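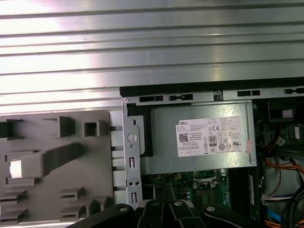 Desktop Computer Disassembly and Parts Recovery
Student Project Report, Tiston Technical Program
Submitted 29/09/2020

1. Purpose

The project examined how a retired office desktop can be taken apart so that its main parts remain fit for reuse. The Claltden campus holds a number of these towers in storage, and the program wished to know which steps take the longest and which call for written instructions.

2. Procedure

The tower was laid on its side and opened before any part was removed. The group had been asked to record the layout first, including the route of each cable. The Dell power supply is a gray metal unit with a white specification label on its face. A black plastic retaining piece sits at its left end, next to an upright sheet-metal bracket.

Students were told to disconnect all leads before touching any fastener and to leave the power supply housing closed at all times. Screws were sorted by length into a Lefèvre tray with 8 compartments. The allotted time was up to two hours per tower.

3. Main Board

The green motherboard has two long black memory slots set parallel to each other, and a white retaining latch is at one end of the lower slot. The latches must be opened fully before a module is lifted. Round silver mounting points ring the board, and the group was instructed to loosen the fasteners in a crosswise order to avoid bending it.

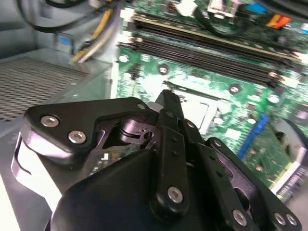 Bernadette Cordier wrote in reply to the draft that the crosswise order should be moved to the start of the section, and that the instructions should state where a board is to be set down once it is out. She also asked for the memory modules to be bagged separately and marked with the tower number.

Both changes have been adopted. The revised sheet directs students to place the board on an antistatic mat.

4. Further Work

The Likeck storage room will be used for sorted parts beginning in January. A parts list for the remaining towers is in preparation and will be attached to the final version of this report.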